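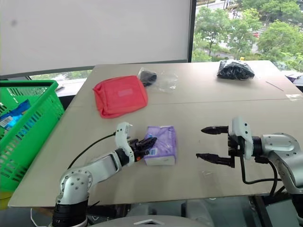

Figura 4. Os dois braços sobre a mesa, com o pacote de lenços perto do centro e o cesto verde à esquerda.

4.2 Preparação do exercício de recolha

Esta secção é para os alunos do clube Gesdale que já terminaram a calibração (secção 3). O exercício usa os dois braços e o programa Rodine.

1. Limpe a mesa com um pano seco. A junta entre os dois painéis deve ficar sem restos de fita.
2. Ponha o cesto ao lado esquerdo da mesa, encostado, com a abertura livre.
3. Distribua os artigos na mesa. Deixe espaço entre eles, para que os dedos possam descer dos dois lados.
4. Verifique os cabos. Cada cabo deve fazer uma curva larga e não pode ficar preso debaixo do braço.
5. Abra o Rodine, escolha a tarefa 277 e carregue em «Posição inicial».
6. Baixe a velocidade para 40 % e faça a primeira tentativa com o pacote de lenços.

Nota: os sacos de plástico transparente são mais difíceis para a câmara. Recomendamos de os deixar para o fim da sessão.

CUIDADO: não meta as mãos na mesa enquanto o programa está em marcha. Para mudar um artigo de lugar, carregue primeiro em «Pausa» e espere que os dois braços parem.

Se aparece o erro 1073, a garra não encontrou a sua posição de abertura. Feche o programa, volte a abri-lo e repita desde o passo 5.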